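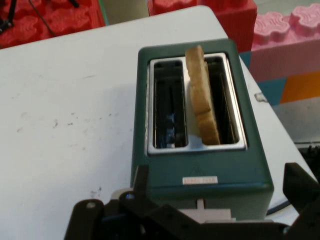 Minutes of the Gripper and Controller Trials Working Group

Date: 2020-05-30
Location: Edden Assistive Robotics Laboratory, ground floor meeting room
Chair: Reginald Pettigrew
Present: R. Pettigrew (Chair), T. Đoàn (Mechanical), M. Curnetti (Controls), L. Truller (Trials and Data), P. Okafor (Occupational Therapy Liaison)
Apologies: S. Lindqvist (Purchasing)

1. Opening and minutes of the previous meeting

The Chair opened the meeting at 9:30 am. The minutes of the previous meeting were accepted with one correction. Under item 4, "finger pads to be replaced" should read "finger pads to be reviewed". Ms. Truller asked that the corrected version be placed in the shared folder under its original file name.

2. Matters arising

2.1 The spare wrist cable has been received and labelled. The old cable is to be kept for bench use only.

2.2 The request to extend laboratory hours on Thursdays remains with building services. No reply has been received.

2.3 Mr. Curnetti reported that the emergency stop on the second arm has been rewired and tested by the electrical safety officer. The certificate is on file.

3. Gripper comparison, kitchen tasks

3.1 Ms. Truller presented the results of the first round. Two sets of fingers were compared on the same arm and with the same controller settings: the flat black fingers now in use (Set A) and the curved fingers with soft pads (Set B). The tasks were placing a slice of bread in a toaster slot, pressing the toaster lever, and lifting a mug by its handle. The toaster was unplugged at the wall for all attempts, in keeping with the approved risk assessment.

3.2 A total of 600 attempts were logged, divided evenly between the two sets. Ms. Truller noted that 12 attempts were set aside owing to operator error or lost video. These will be listed in an appendix to the trial report.

3.3 Set A performed better on the lever. The narrow tips could be brought down on either side of the tab with little adjustment. Set B often touched the body of the toaster before reaching the lever, and on several occasions pushed the whole appliance back along the table.

3.4 Set B performed better on the bread. The soft pads marked the slice less and released it more cleanly. With Set A the slice tended to lean to one side once inside the slot. Members discussed whether a leaning slice should be scored as a success. The present scoring sheet asks only whether the bread is "in the slot", and operators had read this differently.

3.5 Ms. Okafor stated that, from the point of view of a person using the arm at home, a slice that leans but sits in the slot would be acceptable, provided it can be lowered. She asked that the scoring sheet record leaning as a separate remark and leave the success mark in place. The group agreed.

3.6 There was little to separate the two sets on the mug task. Mr. Đoàn remarked that the mug handle is large and that a smaller cup would be a fairer test. It was agreed to add one to the second round.

Decision: Set A to remain fitted for lever and switch tasks. Set B to continue in trials for soft items. No purchase of further fingers until the second round is complete.

4. Wrist camera

4.1 Mr. Curnetti spoke to the question of camera placement. The wrist camera looks down steeply over the fingers, which gives operators a good view into the toaster slots. When the gripper moves to the front of the toaster, however, part of the lever is hidden behind the gripper hardware. Operators reported making the last part of the movement largely by feel of the controller.

4.2 Three options were put forward: raising the camera on a longer bracket, moving it to one side, or adding a second fixed camera on a stand beside the table. Mr. Đoàn advised that a longer bracket would add weight at the wrist and might strike cupboards in later trials. Ms. Truller preferred the fixed camera for record keeping but noted that it would not be available to a home user.

4.3 After discussion the group agreed to try the side position first. The bracket will be made in house from existing stock, and the present bracket kept so that results can be compared.

4.4 It was noted that small print on appliances cannot be read in the wrist camera pictures. Members did not consider this a concern for the current tasks. It will be raised again if label reading is added to the program.

5. Controllers

5.1 The group received a short report on the joystick and the two-button switch controller. Each was used for 200 practice movements by laboratory staff. The joystick was faster for all staff. The switch controller was slower but produced fewer sudden movements near the table surface.

5.2 Ms. Okafor cautioned against drawing conclusions from staff results, as staff have full use of both hands and long practice with the joystick. She will draft a plan for sessions with client participants, to be submitted for ethics review before any booking is made.

5.3 Mr. Curnetti proposed a speed limit that takes effect when the gripper is close to the table. The proposal was supported in principle. He will prepare a version for bench testing and report on any delay it introduces.

6. Trial area

6.1 The surface of the white table is now well scuffed. Members agreed that the marks do not affect the trials and that it need not be replaced this year.

6.2 Power cords near the edge of the table are to be secured before each session. Ms. Truller will add this to the start-up checklist.

6.3 The foam building blocks behind the table are to stay where they are until the second round is finished, so that the background remains the same in all recordings. The Chair asked that staff sharing the room be informed.

7. Budget

7.1 The Chair reported that $1000 remains in the small equipment line. The cost of the side bracket will be met from this amount. Ms. Lindqvist had advised in writing that orders for the coming quarter should reach her by the end of the month.

8. Action items

T. Đoàn: make and fit the side camera bracket; obtain a smaller cup for the second round.
M. Curnetti: prepare the near-table speed limit for bench testing.
L. Truller: revise the scoring sheet and the start-up checklist; complete the appendix of excluded attempts.
P. Okafor: draft the participant session plan for ethics review.
R. Pettigrew: write to building services regarding Thursday hours; inform other room users about the trial area.

9. Other business

Mr. Đoàn asked whether the bolts on the gripper bracket should be checked on a fixed schedule. It was agreed that they be checked at the start of each trial day and initialled in the log.

10. Next meeting

The second round is to be completed over the winter, with full results presented at the September meeting. A short progress meeting will be called by the Chair if the new bracket causes delay.

The meeting closed at 11:10 am.

Minutes recorded by L. Truller. Circulated to members for correction.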